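Water leaves the faucet as one narrow stream. When it lands on the flat bottom of a sink it changes shape. The water spreads outward in a thin, fast sheet, and farther out it slows down and gets deeper. The place where it slows is called a **hydraulic jump**. You can find one in almost any kitchen sink.

## Parts of a sink

- **Basin:** the bowl that holds the water.
- **Drain strainer:** a metal part with holes. It catches food before the food goes down the pipe.
- **Overflow:** an opening high on the wall of the basin. If the drain is blocked, water goes out here before it reaches the counter.
- **Gooseneck faucet:** a faucet with a tall, curved neck. The curve leaves space for a pot or a plate underneath.

## Why water needs help

Cooking oil and water do not mix. Rinse an oily plate with plain water and most of the oil stays on the plate.

Dish detergent is made of very small units called molecules. One end of each molecule holds on to water. The other end holds on to oil. Many of them surround a drop of oil, and the moving water carries the drop away.

## Two sides of a sponge

The yellow foam is full of tiny spaces that hold water and detergent. The green pad is rougher. It scrapes off food that has dried and stuck. Scraping by hand is called *mechanical* cleaning, and detergent is *chemical* cleaning. Most plates need both.

## Measure it

Ánh Hà timed her kitchen faucet in Kollholm. A thin stream put 245 milliliters of water into a measuring cup in 5 seconds. With the handle open wider, the cup held 399 milliliters after the same time. Divide each number by 5 to get the flow per second.

Try the same test at home, and pour the water you collect on a plant.

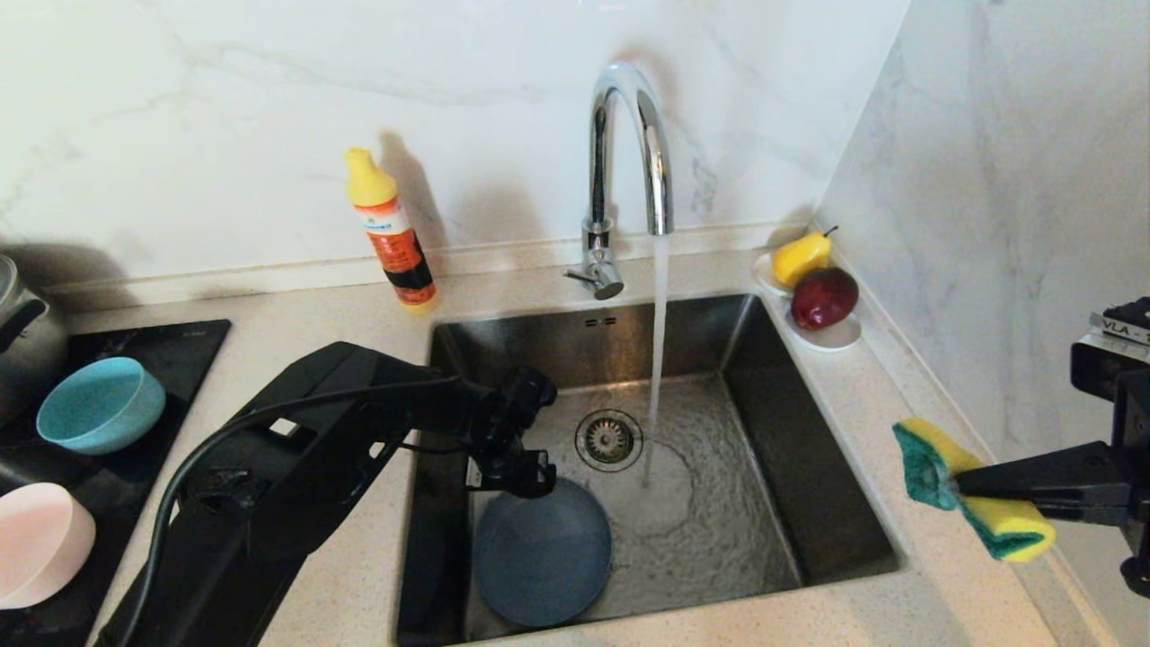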